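# nultness-junctions

Release note, Feb 11, 2025. Read the "Known problems" section before you use any of this. Most of the questions we get are answered there, usually with "no".

Nultness is a table of what stands and what is painted at road junctions: signals, sign posts, direction signs, arrows, edge lines, islands, hedges that have grown where they shouldn't. It has 2929 rows, one per item, covering 100 junctions. It was put together by Ninilar from older survey sheets and a fresh round of checking.

It is a list of things. It won't tell you which junctions are dangerous, and we would be wary of anyone who says they got that out of it.

## Where the rows come from

There are three sources, kept apart in the `source` column:

- `kratochvil` - the Kratochvíl sheets, typed up from paper. Careful on signs, hopeless on paint.
- `lorex` - the Lorex export. Good positions, but the item names were picked from a drop-down list and it shows. A surprising number of things are "post, other".
- `ninilar` - our own checks, done by eye.

Where two sources disagree we kept both rows and gave them the same `item_id`. We did not vote. Two old sheets that agree may simply have been copied from each other, and for at least part of the Lorex export we think that is what happened.

## Files

```
nultness/
 items.csv the 2929 rows
 junctions.csv one row per junction
 codes.md what the item codes mean
 disputes.csv rows we argued about
 CHANGES.md
```

`items.csv` has 21 columns. The ones people use:

| column | meaning | how far to trust it |
|---|---|---|
| `junction_id` | which junction | fully |
| `item_code` | signal, sign, marking, island, plant, other | mostly |
| `faces` | which arm the item is meant for | see below |
| `legible` | could the text be read: yes / part / no | it depends who was looking |
| `wear` | paint only, 0 to 3 | not very far |
| `blocked_by` | what was in the way, if anything | useful, under-filled |
| `source` | see above | fully |

The rest are identifiers, dates of entry and free text. The free text is the best thing in the file and the hardest to do anything with.

## How items were coded

Some rules, because the old sheets didn't have any.

**Signs seen from the back are still signs.** They get a row with `legible = no`. If the shape gives it away we fill in `item_code` and leave the text blank. An octagon is an octagon from either side. A grey rectangle is not evidence of anything, and the Lorex rows that claim to know what was written on one have been moved to `disputes.csv`.

**One post, several rows.** A post carrying four direction signs is four sign rows and one post row. The Kratochvíl sheets counted this as one item, so their totals look low beside ours. Please don't publish a chart saying the number of signs has gone up.

**Numbered diversion signs** (the blue ones with a U and a number) are coded `div`, not `dir`. They were mixed together until this release.

**Advertising is left out**, with one exception. A tall shop sign right behind a side road goes in as `backdrop`, because it competes with whatever small sign is in front of it. Whether it really does compete is an open question. Several people have told us confidently that it must, and none of them had measured it.

**Shadow is not wear.** This needs saying. A tree shadow lying over a lane makes good paint look patchy, and a long dark streak on the road can look like a gap in a marking. If the checker wasn't sure, `wear` is blank. Blank means blank. It does not mean 0.

**Vehicles are never rows.** They appear only in `blocked_by`, as `car`, `van`, `trailer` or `other`.

## Known problems

- `faces` is unreliable for anything on a mast arm. Signal heads seen side-on can be assigned to the wrong arm very easily, and we've done it ourselves.
- `legible` was judged from wherever the checker happened to be. A white sign with small text is "no" from one lane and "yes" from the next.
- Plants were only recorded if they touched or hid something. A thick hedge behind a corner that hides nothing has no row, however impressive it is.
- Anything below knee height is patchy. Small red-and-white roadside objects in particular: the sheets call them beacons, markers, bollards and "thing", sometimes on the same page.
- Junctions on busy roads are over-represented. Quiet lanes were skipped because they were dull, and no correction has been made.
- Temporary signs and permanent ones are not separated. We tried, and gave up when it became clear we were guessing.

## Views

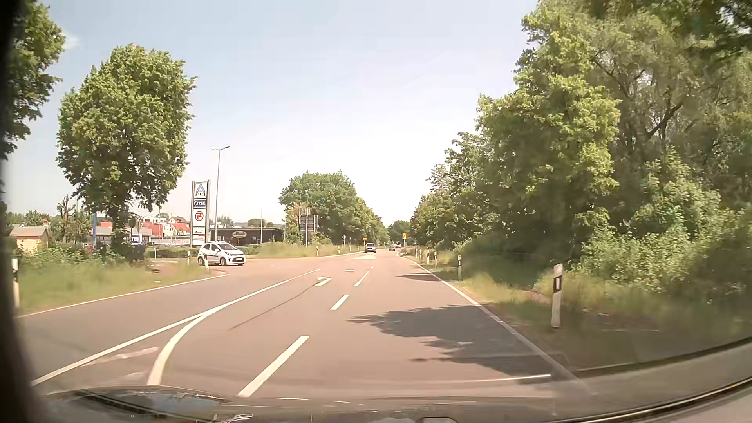 Left-turn arrow in its lane, shop pylon behind the side road. 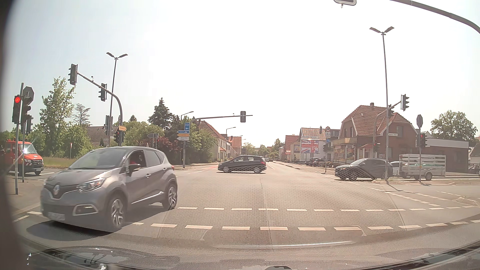

Direction signs on one post, U 63 among them, all pointing left.
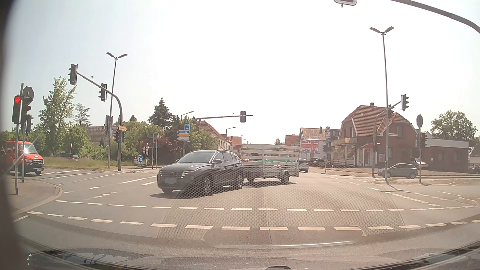 Red light on the near pole, an octagonal sign from behind beside it.

## Things we have been asked to add and haven't

**A clutter score.** We had one in draft. It added up the items on a corner and divided by the width of the road, and it ranked a tidy modern junction as worse than one where you could hardly find the signals. Counting poles is easy. Knowing which of them a driver looks at is a different job, and this table can't do it.

**Signal timings.** A light that was red when somebody looked at it was red when somebody looked at it. There is no state column and there won't be one.

**A cleaned version.** Every cleaned version we've seen of the Kratochvíl sheets had quietly thrown away the odd rows - and the odd rows are usually the ones worth reading. If you make your own, keep `item_id` so that others can trace it back.

## Suggested uses

Practising with messy categories. Checking whether your own sign list is missing a type. Finding junctions where a post has been entered by all 3 sources and comparing how they describe it.

We would not use it for planning, for insurance, or for settling an argument with a council.

## Corrections

Send a row number and what you think is wrong. "The whole junction looks off" is not something we can act on. If the road has been repainted or a post has gone, say when you saw it. The old row stays and a new one is added below it.

The next round of checks is set for March and will look at paint only. `wear` may be dropped altogether after that if two people still can't agree on what a 2 looks like.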